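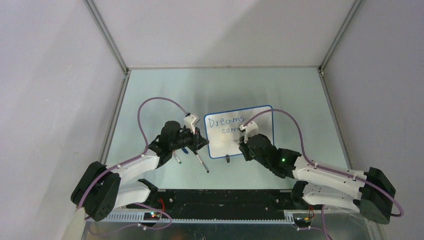

How do you get old marker off a whiteboard that no longer wipes clean?
Go over the old writing with a fresh dry-wipe pen, wipe it while it is still wet, then wash the board with warm water and a drop of washing-up liquid and dry it with a soft cloth.

To: Skestdale Tutors list
From: Anas Qudah
Subject: Re: Boards that won't wipe clean
July 2025

On the earlier thread, Aguirre wrote:

> We have two boards in the upstairs room that have gone grey.
> The June timetable is still readable on the bigger one even
> though it was rubbed off weeks ago. I have tried the Stultach
> spray and it made a sticky patch. Is there anything else to
> try before we pay for new ones? The quote for the bigger
> one is 600 pounds with fitting.
> Also, does it matter which pens people use?

Don't order anything yet. I had the same with the Vement boards in our building and most of it came off.

The sticky patch is probably spray that was left to dry. Wash it off with plain water first, change the water once it goes grey, and then do the pen trick above on a small corner. If the corner comes up white, do the rest a strip at a time. It is dull work and you will use up a pen or two.
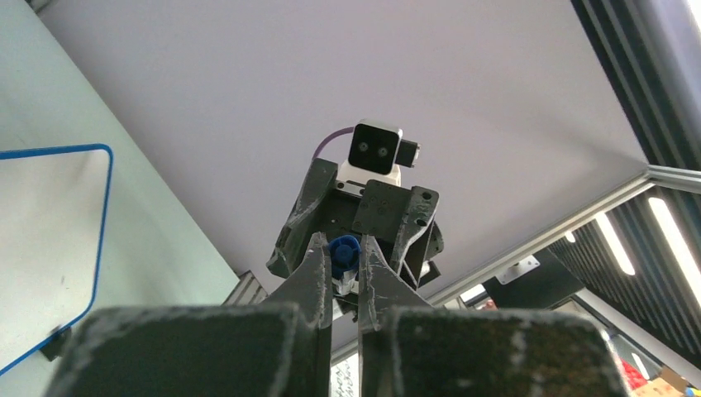
Camera module with two round lenses, above the fingers.

If the corner stays grey, the coating has worn through and no cleaner will bring it back. You can get a stick-on sheet to go over the top. Ours has lasted well apart from a bubble near one end, which was my fault for starting in the middle. Start at the top edge and work down.

Please don't use a scouring pad or cream cleaner. They take the shine off, the ink gets into the scratches, and the next lot is harder to shift.

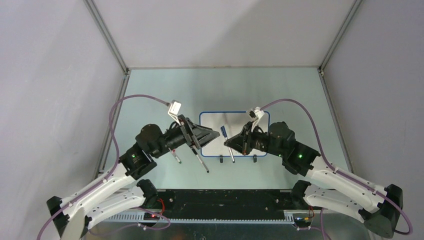 Digest no. 2963, page 9

As for pens, yes, it matters. The cheap ones we bought by the box left a shadow overnight. I now keep the permanent markers in a drawer in the office and only dry-wipe pens in the rooms. Store them flat if you can. A pen kept tip up dries out and people press harder with it.

Cloths matter too. Felt rubbers fill with dust and smear it about, so ours go in the wash at the end of each half term.

One question back to the list. I was quoted 700 for an enamelled steel board, same size as Aguirre's. Has anyone had one for more than a few years, and does it still wipe clean?

Anas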